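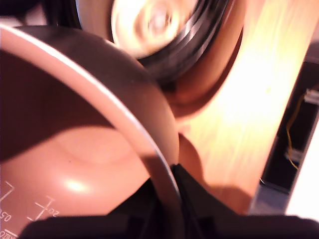 Home Archive Threads Search Subscribe

Wevbridge Cooks list
Re: Cups in the cookbook (again)

> I've now read the grains chapter twice and I must object to
> the cups. We are in Britain. We own scales. Half the recipes
> ask for "a cup" and don't say whose. My American cup and the
> measuring cup from my cupboard disagree, and I made the
> barley pudding with both and got two puddings, one of which
> had to be cut with a bread knife. Can we please go to grams
> throughout and be done with it? I'm happy to do the
> converting if people will send me their recipes in April and
> not, as last time, the night before the printer wants them.

I'm broadly with you, and I'm sorry about the pudding. But I have been through the chapter with a pencil and I want to put in a word for the cup before it's taken out and shot.

Where a recipe is a ratio, the cup is fine. One of lentils to three of water works whether you use a cup, a mug or a flower pot. The person who wrote the Clilia stew has measured it for thirty years with a chipped mug, and I would back that mug against anybody's scales. If we print "185 g lentils, 555 ml water" we have made a simple thing look like chemistry homework, and people will turn the page to the cake.

Where it goes wrong is when cups meet anything that comes in its own size. Eggs, mainly. Also tins, and sachets of yeast. Once an egg is in the bowl the cup has to be a real cup with a known size, and that's where your pudding came to grief. It wants two eggs whatever cup you own.

So I'd suggest grams for baking, parts for anything boiled, and no recipe allowed to use both in the same line. There is one at present that calls for "a cup (or 6 oz, or a good handful)" of semolina. I tried all of those and they are strangers to each other.

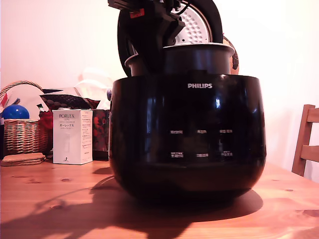

Rice I would leave alone. Every household on this list does rice its own way and believes all the others are eating glue. I do mine by the first-knuckle method, my sister-in-law washes hers until the water board must notice, and somebody last year sent in a page on basmati that was mostly about their neighbours. We could print one line saying "cook rice as you usually do" and save ourselves a sheet of paper and a great deal of post.

On flour, a separate moan. The Orkelent catalogue has stopped selling the coarse rye in small bags, so the Borbély loaf as printed now needs a sack nearly as heavy as the dog. I've made it with ordinary wholemeal and a spoonful of treacle. It's a different loaf, flatter and rather pleased with itself, but it toasts well. If we keep the original, could it carry a note saying where to get the rye? If we use mine, it had better have another name, as I don't want to be stopped outside the post office by the purists.

Oven temperatures, while I'm up. We have gas marks, Fahrenheit, Celsius, fan Celsius, and one "hottish". I like "hottish" and would fight for it in the roast parsnips, which can look after themselves. The meringues are another matter. Nine of the recipes give a temperature and don't say if it's fan or not, and I've put a pencil cross by each. Could the owners please own up? You know who you are, and if you don't, the list is on the back of the draft that went round.

Spoons. I gave up halfway through spoons. There are people on this list whose tablespoon came down from a grandmother and could serve soup to a horse. I suggest level spoons, the 15 ml sort, and that we say so once at the front and never raise it again.

As for the converting, yes please, do take it on, and I'll do the checking. Send me the baking first and I'll work through it with the scales and the children. They have offered to check the shortbread as many times as it takes. I won't touch the pickles. The pickles chapter was fought over before I joined and I gather it took two years for everyone to start speaking again.

I can't promise the night-before people will change. I was one of them last time, with the plum thing, and my excuse was poor then and hasn't improved with keeping.

The draft is still in the blue folder if anyone wants to add crosses of their own. Pencil, please — somebody has been at the soups in green biro.

Last updated: April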